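How to Budget for a Kitchen Robot Without Getting Carried Away

Before you look at a single arm or gripper, write down the one job you want done. I mean really write it, on paper, the way you'd explain it to a house guest. Ours at Renham was "clear and wipe the sink," and it took us a whole evening in July to agree on even that much! Then go and stand where the job happens and plan from there. 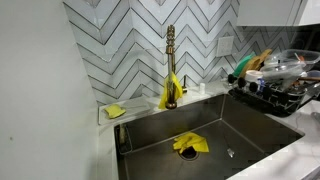
Ilse Van Loon would put the spare parts on the list before the arm itself, and she wrote to tell me so: we spent 383 dollars on replacement fingertips the first year and hadn't set aside a cent.

She's right, so make that step two. Take your hardware quote (ours from Irkasik came to 924 dollars for the gripper and its mount) and add a second line for the parts that wear out. Ask the seller for prices on those up front, in writing, and ask how long shipping takes too.

Step three is the rest of the kit: cables, clamps, a decent lamp. I allowed 482 dollars and used nearly all of it.

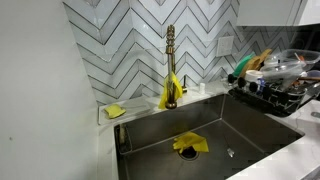 Step four is test time, and it deserves its own line in the budget, even if the only person you're paying is yourself. Stiff, boxy things are kind to a beginner, so people try those first and feel wonderful. Soft things are where the hours go. A rubber glove lying crumpled by the drain can fold a different way each time you set it down, and one draped over a faucet is another puzzle again, so plan on 20 tries for each before you decide you need a pricier gripper.

Last of all, keep your receipts together and go over the list with a friend. Dionysis Kokkinos went over mine and crossed out two things I'd already bought.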